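Bistik Shelf Liner Roll - Clear Grip, Ribbed

Back in stock at Grosance. Sold by the roll, 400 cm long, cut it yourself with kitchen scissors.

For drawers, pantry shelves, the cupboard under the sink. No glue - lifts out for washing and goes back flat. Cold water only, drip dry. Not for use near the oven.

Sizes
Narrow, 9 in wide - spice racks, cutlery drawers
Standard, 12 in wide - most kitchen shelves
Wide, 18 in - wardrobes, deep drawers. Out untill April

Colors
Clear, fog, sand. Fog looks greener in the pack than on the shelf. Returns on cut rolls not accepted, so order the sample strip first if your not sure.

Customer note
"Did the whole pantry with two rolls, bit left over for the bathroom cabinet. Corners curled the first night, put cans on them, fine by morning." - Annick Mallet, Senddale

Goes with
Mensah drawer dividers, item 118. Spring loaded, no tools.
Baskets and trays - measure the base before you cut liner to fit. Woven ones taper, so go by the inside bottom and not the rim.
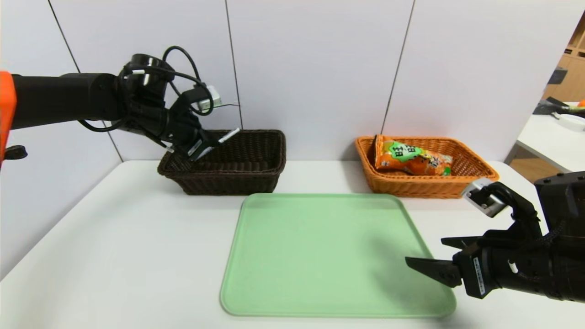 Shipping
Orders in by noon go out same day. Rolls ship in a tube, max 9 per tube. Store pickup at Senddale, side door, bring the order number.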